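Print this story
E-mail this story

The Long Room
by Gifty Asante

Hammad Virk had wanted a room like this since he was ten! White ridged ceiling, long tube lights, a glossy floor you could practically skate on (he had tried, in socks, before anyone came in). The lease was for 242 days and he meant to enjoy every one.

"Breken wants the chairs back," said Chantal, reading from her phone.

"They can't have them. They're wonderful chairs."

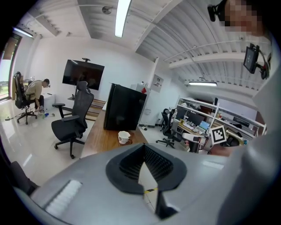 "So where does the white cabinet go?" she asked.

"By the window, next to Kamran, so he can reach it without getting up."

Kamran, leaning forward in his black chair, said he hadn't asked for a cabinet. But he opened the top drawer, and inside was a postcard of Zuccaro, the little harbor town where Hammad's mother had sold buttons. He held it up and Hammad came sliding across the floor like a kid.

"I lost that in August! I looked everywhere!"

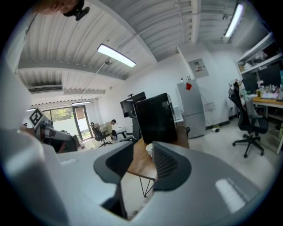
The long room, lights on, trees green outside.

They taped the postcard to the wall, a little crooked, and Chantal called Breken and offered them 100 dollars for the chairs.

Print this story
E-mail this story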